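Progress report to the Bullomden fund, Aug 29, 2025
Plotcombe repair cell, second stage

Thank you again for your patience over the winter, and for the kind notes that came with the last payment. I'm pleased to say the cell is in much better shape than when I last wrote, though we still have a bit of catching up to do.

Most of our time has gone into the Cladura arm and what sits around it. We re-levelled the slatted aluminium platform, checked every joint for play, and replaced a worn bearing in the wrist (a fiddly job, and our neighbours at Kereama were very generous with their bench while we did it). The arm has now logged 185 hours since that repair.
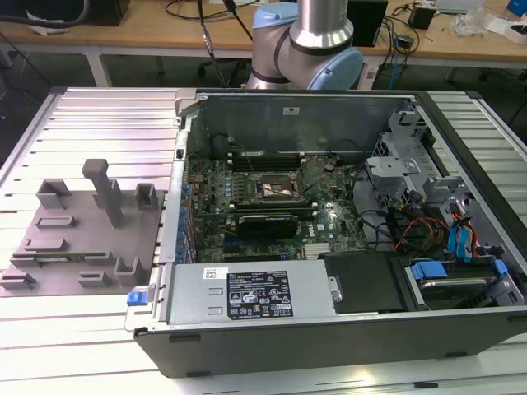
Author: Plotcombe workshop lead

The desktop towers go on their side with the side panel off, and the printed fixture plate sits to the left of them. We're on our second version of the plate, and the colour match with the old one is hopeless, but it holds its position nicely. Memory and drives are the parts we're concentrating on for now. The cables remain our biggest headache, and I'd sooner be slow with them than break a connector.

Spending this stage came to $3396, mostly the bearing, filament and two spare joint caps. We'd like to keep the remainder for a new calibration block, which we hope to have fitted by November.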